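The bin at the end of the bench

I have a confession to make about drawers. I own two proper tool chests, both bought with the best of intentions, and I couldn't tell you what's in half of them. What I can tell you is what's in the bin, because everything I really use ends up there.

You'll have one too, I'm sure of it! In our house in Tonham it was a biscuit tin, then a bucket, then (for one glorious summer) an old roasting dish. Small screwdrivers, bits of household whatnot, the thing that bleeds the radiators. My family called it the Pludside, after the tip down the road, and they didn't mean it kindly.

So when I spent a September morning poking round the reclaim shop at Bidwood, where they sell odds and ends by the bin, I felt very much at home. There were 80 bins on the shelves that day and I went through far too many of them. The woman on the till let me get on with it, bless her, and charged me £7 for a carrier bag of bits I'm still finding uses for.

The trick, I've decided, is the shape of the thing. Deep boxes are hopeless, you only ever see the top layer and you end up tipping the lot out on the floor. A wide metal bin with sloping sides is much kinder – you can stir it with one hand and things slide back down to the middle. 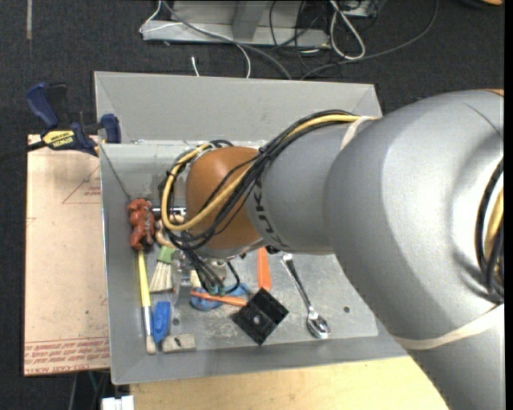
I did try sorting mine once. I bought a Poirier cabinet with little labelled trays and spent a whole evening on it, tea going cold, feeling terribly grown up. Within a month the trays were full of stamps and hair grips and the tools had crept back to the bench. The cabinet now lives in the spare room and the bin has stayed as it was, and I've learned to dig for whatever I need.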